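The Long Way Back to Kallumach

Jun 21, 2018

When I was fourteen, my uncle gave me a box of paperbacks with the covers half gone, and inside this box was the first book of the Kallumach cycle. I read it in two nights. My English was not good then, so I understood maybe half of the words, and the other half I filled with my own ideas. Later, when I read it again as an adult, I found that several of my favorite parts were not in the book at all.

I tell this because I want to be fair. A person who has loved something from that age is not a good judge of it. But the television version finished its first season in February, the fans have been fighting since then, and I have been asked by enough people what I think. So I will try to say it carefully.

For those who never met it, Kallumach is a moon where people came to mine and then were forgotten. The company that sent them, Steller, stopped answering. Three generations later the grandchildren still fill out the shift reports every evening and send them to an address where there is maybe no one. This is the whole situation of the first book. There is almost no war in it. There is one murder, and it is solved by accident. Most of the 898 pages are about people who repair things and argue over how the old rules should be read. 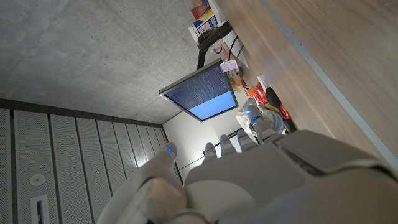

White shell, blue lights at the fingertips.

You can imagine that a television producer does not look at 898 pages of shift reports and feel happy. The series has seven episodes, each of 45 minutes, and already in the first one there is a chase through the mine, an explosion and a secret twin. My friends who do not know the books enjoyed it very much. My friends who know the books called me on the phone and were shouting.

I was shouting too, I admit. But I watched the season a second time, more slowly, and I changed my opinion on some points.

The first point is Yook. In the books Yook is the machine that reads the shift reports aloud at night, and it has no body. It is a voice in the corridor. Readers have been drawing it for decades in every possible way, and I think each of us was sure that our own Yook was the correct one. Mine was something like a cupboard. The series gives it a body, and when the first photos from the set appeared, people wrote very long complaints. They said that a voice with a face is only another character, and that the loneliness would be lost.

I agreed with every word. Then came the fourth episode, where Yook reads the last report of the woman who taught it to speak, and it stops in the middle of a number. It doesn't look at anybody. The actor inside the costume lowers the head a very small amount, and the scene ends there. On the page this moment takes one line and I had never noticed it. I had to go back to the book to check that it was there.

The second point is the rules. I was afraid that the series would throw away all the law, because it is the driest part, and the driest part is what I love. In the book there is a chapter where two old men discuss for a whole night if a person born on a shift can be counted as late for it. The series keeps this discussion. It is shorter, and it happens while they carry a pump up a ladder, but the words are nearly the same. Whoever fought for this scene in the writing room has my thanks.

Now I come to what I cannot forgive, and it is the ending.

If you have not seen it, please skip the next two paragraphs.

In the book, the answer from Steller never comes. The grandchildren decide to stop sending the reports, and on the first evening without a report everyone walks around and does not know what to do with their hands. Somebody begins to sing and then is embarrassed. It is a strange and quiet ending and I have thought about it on many ordinary evenings of my life.

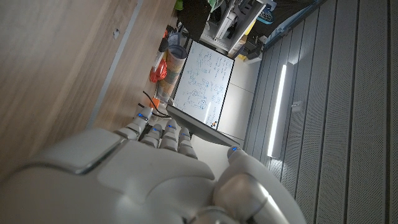
In the series, a ship arrives. We see the lights in the sky, the music becomes large, and the door opens before the picture goes black. I understand why it was done. A second season must be sold, and a ship sells it better than some embarrassed people in a corridor. But with this ship the whole question of the story changes. The people on the moon had to decide what they owe to someone who does not answer. If the someone answers, they don't have to decide anymore, and they can go back to waiting for orders like before.

I discussed this with Maureen Marsden, who runs the reading group at the library in Cedville and has led them through the full cycle three times. She is much calmer than me. Her view is that the ship could be empty.

"They didn't show us one person on it," she told me. "I'd wait before I got angry. In the second book there's that supply drop that comes down with nothing in it but forms. If they're heading there, it's a better joke than the one we got on paper."

I had forgotten the forms. It is true that they arrive in the second book, a full container of blank shift reports, enough for up to 45 years, and that the people on Kallumach are first furious and then start to sort them by color. If the writers are moving this forward to join it with the ending, then I have been unfair to them, and I will write so in this magazine.

Maureen's group was divided, she said. The younger members came to the books from the series and find the first volume slow, but most of them continued. One of them asked her if it was allowed to begin with the second book. She said yes, and some of the older members did not talk to her until the coffee.

I would also have said yes, I think. I began with half of the words myself. The second season is being written now and has no date yet, so there is time to read all of it, including the shift reports in the appendix, which I recommend to read at night and not more than a few at once.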